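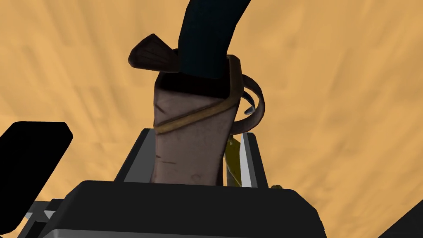

Tan leather sheath, upright, on orange.

Diary > August > Saturday

Up before six and out of the house with wet hair, because Jaruwan had texted at some awful hour to say the indigo vat was ready. Ready! We have been waiting on that vat like people wait on a baby. I ate half a banana in the car and left the other half on the dashboard, where I found it this evening, and I will say no more about it.

The drive out to Suksawat takes longer than I ever remember. Past the feed store the road goes to gravel and you have to crawl. Jaruwan Thaweesak has rented the long barn there for 3 summers now and she calls it Stundus, after a word her daughter made up for the noise the door makes. It really does make that noise.

So, the vat. It had the coppery skin on top and the purple foam in the middle (the flower, she calls it) and when she pushed the foam aside with a stick the liquid underneath was yellow green, like weak tea with something wrong with it. The smell is hard to put on paper. Barn, pennies, old fruit. By ten I had stopped noticing and by noon I sort of liked it.

I'd brought the cotton I scoured last weekend, plus the two old pillowcases from Aunt Ruth, plus a linen shirt I've never worn because it makes me look like a dentist. Jaruwan made me do a test strip first, which I grumbled over and then was so glad of. You lower it in slowly with no splashing, keep it moving under the surface, and bring it out just as slowly. And it comes out green! Then you stand there with your arms dripping and it turns blue while you look at it, starting from the edges and the creases. I yelled the first time. I yelled the fourth time too. I don't know how she has done this for years and still talks in a normal voice.

Boonmee Saengthong came over mid-morning with a pot of rice and eggs and his folding stool. He says he is retired but he had a notebook with him and wrote down every dip, with the minutes. He has a theory that the third dip is the one that matters and everything after that is vanity. The pillowcases got six. They're the color of the sky at the very end of the day, when you can still see the fence but not the wires, and I'm not sorry.

Things to remember for next time, before I lose them:

Wring under the surface, not above it. Squeezing it out in the air lets drops fall back in and Jaruwan makes a face.

Ten minutes in the air between dips, longer if it's muggy.

Bind the shirt tighter. The circles at the collar came out fuzzy. The ones at the hem, where I used the waxed thread, are crisp and gorgeous.

Bring a hat.

We talked about the fall market over lunch. She wants to share a table at Clirudum and I said yes before she'd finished the sentence. Stall fee is 200 for the weekend, split 2 ways, so I'll need to sell a few scarves just to get back to zero. I don't care at all. I've wanted to do this since I saw that first blue tablecloth on her line and nearly drove into the ditch.

Home by seven. Rinsed everything in the tub till the water ran clear, and then the tub needed rinsing as well. My fingernails are blue. There is a blue thumbprint on the fridge. Shirt is hanging on the porch with the light on behind it and I keep getting up to look at it through the screen.

Must call the Fastesano people Monday about more madder, and ask if they still do the small bags.

Contact | All entries | Back to top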